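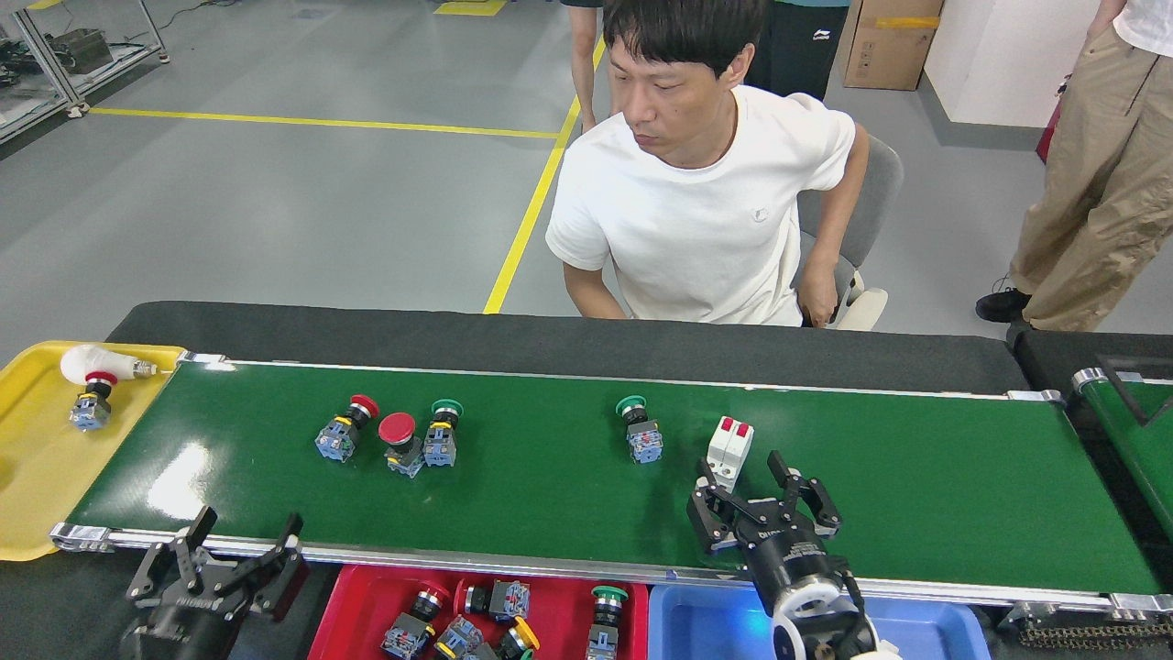 Two grippers of a Plaltevum station above the belt, with switches and a miniature circuit breaker to be sorted

Plaltevum is a sorting station with two robotic arms, offered by the company Kallasov for workshops that handle small electrical components. It is sold as a complete kit and also rented by the month. The first version was presented in August under the working name Ondo, which still appears in some of the older manuals.

Design
The station is built along a green conveyor belt with an aluminum side rail. Each arm carries a black gripper with two fingers, and the sorting bins stand in front of the belt, within reach of both arms. Typical parts are push-button switches with red or green caps, emergency-stop style switches and miniature circuit breakers. Buyers may use their own bins if the height is the same.

Operation
The operator teaches a new part by guiding the arms by hand through the movement. The manual recommends 200 repetitions for each part, in different positions on the belt. One station can keep 16 parts in memory. When it meets a part which it does not know, it leaves the part on the belt and the belt carries it to the end.

Service
Kallasov gives two years of warranty on the arms. The finger pads are considered as wearing parts and are not included. Training of the staff is done by the partner firm Lysenko, at the place of the customer, and takes two days.

Reception
In a review dated 05/06/2020, the engineer Gladys Villca praised the quiet work of the belt and the simple teaching. She found the grippers less sure with switches that lie on the side, and she wrote that the price of the rental is high for a small workshop. The software was changed after this review, but a second test has not been published.

See also
Parallel gripper
Conveyor belt
Bin picking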